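What Happens When Money Is Frozen?
A guide for readers aged 9 to 12
By Liudmyla Levchenko

Last updated Feb 19, 2020

On the news you may hear that a government has "frozen the assets" of a person in another country. The money is not cold. It is still in the bank, and the numbers in the account are the same as they were the day before. What has changed is that the money is not allowed to move.

This guide explains what freezing means, who can order it, and what a bank has to do when the order arrives. Words in the list at the end are ones you may want to look up as you read.

What is an asset?

An asset is anything a person owns that is worth money. Cash in a bank account is an asset. So is a house, a boat, a painting or a share in a company. A bicycle is an asset too, though governments do not usually bother with bicycles.

When a government freezes a person's assets, it normally means all of the assets that are inside that government's own country. If a person has a bank account in country A and a house in country B, an order made by country A covers the bank account. It does not cover the house, unless country B makes an order of its own.

Why would a government do this?

Governments disagree with each other often. Most of the time they write letters, hold meetings or stop inviting each other to things. Sometimes one government believes that people in another country have done something seriously wrong, such as stealing public money, taking bribes or hurting people who spoke against them. It cannot send its own police there to arrest them. Police only have power in their own country.

It can, however, control what happens at home. It can tell its own banks and its own companies not to deal with those people. This kind of order is called a sanction. Freezing assets is one sort of sanction. Refusing to let a person into the country is another, and it is called a travel ban.

A sanction can be placed on one person, on a company, or on a whole trade such as the sale of weapons. The rest of this guide is about sanctions on people and companies.

The list

A bank cannot obey an order unless it knows exactly whom the order is about. For this reason the government publishes a list. Each entry on the list gives a full name, other names the person may use, a date of birth if it is known, and the reason the person was added.

We will use a pretend country called Wastum to see how it works. The sanctions list of Wastum has 566 entries. Of these, 495 are people and the rest are companies and ships. A ship can be put on the list because ships can be bought, sold and hired, and they carry goods that are worth a great deal.

The list changes. Names are added and names are taken off. When it changes, every bank in Wastum must use the new version on the same day.
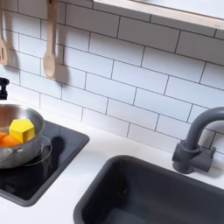
Banks do not read the list by eye. A computer compares the names of all the bank's customers with the names on the list and reports any that are the same or nearly the same. "Nearly the same" matters a good deal. Names that were first written in another alphabet can be spelt in several ways in English, and a computer that looked only for exact matches would miss them.

The opposite problem also happens. Two people can have the same name. If a man called Carrasco is on the list, every other customer called Carrasco may be reported by the computer. A person at the bank then has to check dates of birth, addresses and passports to find out which of them, if any, is the one on the list. A report about the wrong person is called a false match.

What the bank must do

Suppose the bank in the port town of Sutport has found a true match. The customer owns a company called Herden, and both the customer and the company are on the list. The bank now has to follow these steps.

Step 1. Stop all payments out of the accounts. Cards stop working. Regular payments, such as rent, stop as well.

Step 2. Hold any money that comes in. If somebody pays Herden for goods, the payment goes into the frozen account and stays there.

Step 3. Tell the government in writing what is being held and how much it is worth. In Wastum the bank has 11 days to do this.

Step 4. Keep records, and do not unfreeze anything until the government gives written permission.

A bank that breaks the rules can be fined, even if it did so by mistake. This is one reason banks spend a lot of money on checking.

Frozen or taken?

These two words are easily mixed up.

If money is frozen, it still belongs to the same person. That person cannot spend it, lend it, give it away or use it to buy something else, but the government does not own it either. If the sanction ends, the person gets the use of the money back.

If money is taken, it stops belonging to that person for good. The proper word is confiscated, or forfeited. In most countries this can only be done after a court has looked at the evidence and a judge has agreed. It is a much bigger step and can take years.

A house can be frozen too. The owner may be allowed to go on living in it but cannot sell it or rent it out. Somebody still has to mend the roof if it leaks, and paying for that needs permission.

Permission to spend

A freezing order does not have to leave a person with nothing to eat. The government can give a licence, meaning a written permission to use some of the frozen money for a named purpose. Licences are usually given for food, rent, medicine and lawyers' fees.

In Wastum a licence lasts up to 60 days. After that, the person must ask again. The bank has to check each payment against the licence. If the licence says rent, the money cannot be used for a holiday.

Is a sanction the same as being found guilty?

No. A sanction is decided by a government. Guilt is decided by a court.

When a person is accused of a crime, the accusation is written down in a formal document called a charge or an indictment. There may then be a trial, where both sides speak and evidence is shown. Until the trial is over, the person is treated by the law as innocent.

A sanction can be made without a trial. The government must have reasons, and it usually publishes a short version of them, but it does not have to prove the matter in the way a court would require. Some people think this is unfair. Others say that trials are slow and that money can be moved out of a country in minutes - by the time a court had met, the account would be empty.

Because of this, a person who has been put on a list can usually challenge the decision. They can write to the government and ask to be removed, and in many countries they can also ask a judge to look at the case. People do get taken off lists, sometimes because they have changed what they were doing and sometimes because the government had made a mistake.

Do sanctions work?

It depends on what they are meant to do. If the aim is to keep a person from using a country's banks, they often work quite well. If the aim is to make another government change its mind, the results are mixed and slow, and experts argue about how to measure them.

They work best when many countries make the same order together. A person whose money is frozen in one place may have more in another. Some people also hide what they own by putting it in the name of a cousin, a friend or a company that exists only on paper. Finding the real owner is a job for investigators, and much of it consists of reading documents.

Words to know

Asset: something owned that is worth money.

Bribe: money or a gift given to make somebody do something dishonest in their job.

Confiscate: to take away for good, by law.

False match: a report about the wrong person.

Indictment: a formal written accusation of a serious crime.

Licence: written permission.

Sanction: an order that limits dealings with a person, company or country.

Checked for accuracy by Maximiliano Troncoso. The next guide in this series explains what an embassy does and will be added in June.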